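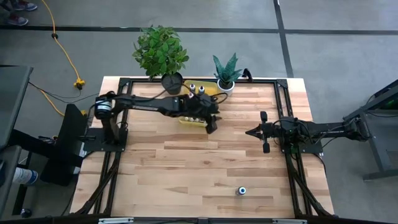

Does Stosley hardwax oil hold up on a butcher-block top that gets used every day?

It holds up well against water and dry abrasion, less well against heat, and it needs a touch-up at the places that get wiped most.

Stosley Hardwax Oil, satin, reviewed after 18 months on birch and maple block

Product type: penetrating oil with wax solids, single component, solvent thinned. Sold by the can, no hardener. I bought mine at Marino in Preterthorpe, where it sits next to the Maseck worktop oil it is usually compared with. Both were paid for.

Preparation. The tops were sanded through the grits and stopped at medium-fine. The label warns against going finer and the warning should be followed. On a test offcut polished past that point, the oil stayed on the surface and dried to a patchy film that could be lifted with a fingernail. Vacuum, then wipe with a cloth dampened in mineral spirits. Tack cloths left a residue that showed as dull streaks under the first coat.

Application. The instructions call for 2 thin coats. I used a short-nap roller for the flat areas and a white pad for the edges. Working time is short in a warm room, and the excess has to come off before it starts to pull. End grain takes far more oil than face grain and should be fed until it stops absorbing. On a strip-built top the color shift is uneven: pale strips warm slightly, darker strips go noticeably deeper. Anyone who wants the contrast kept low should test on scrap first.

Drying. The can says overnight between coats. The second coat took longer than that to lose its tack. I kept standing water off it for the full cure period given on the data sheet. The odor is strong during application and was gone in some 4 days with a window open.

Water resistance. Good. Wet glasses left on the surface through the evening made no rings. A soaked dishcloth left overnight raised the grain slightly along a glue line, which a light pass with a gray pad removed.

Heat. Fair. A mug is fine. A saucepan straight from the burner left a white bloom that faded over several weeks but is still visible in low light. Use a trivet.

Stains. Coffee and red wine wiped off. Turmeric did not. Iron was the worst: a wet steel can left a black mark that needed oxalic acid and a recoat.

Repair. This is the main reason to choose it over varnish. A worn patch by the sink was scuffed, oiled and buffed, and the border cannot be found by eye or by hand.

Compared with Maseck. The Maseck oil is easier to apply and smells less, but it gave up water resistance much sooner on the same top and had to be renewed in June. Mostafa Mahrous, who refinishes tops for a living, prefers it for cutting surfaces and uses Stosley elsewhere. I would split them the same way.

Complaints. The lid does not reseal well, and a half-used can had skinned over when I opened it again. Decant the remainder into a smaller container. Oily rags must be laid flat outdoors or soaked before disposal, and the label puts this in very small print.

Rating: 4 out of 5 for worktops, 2 out of 5 next to a stove.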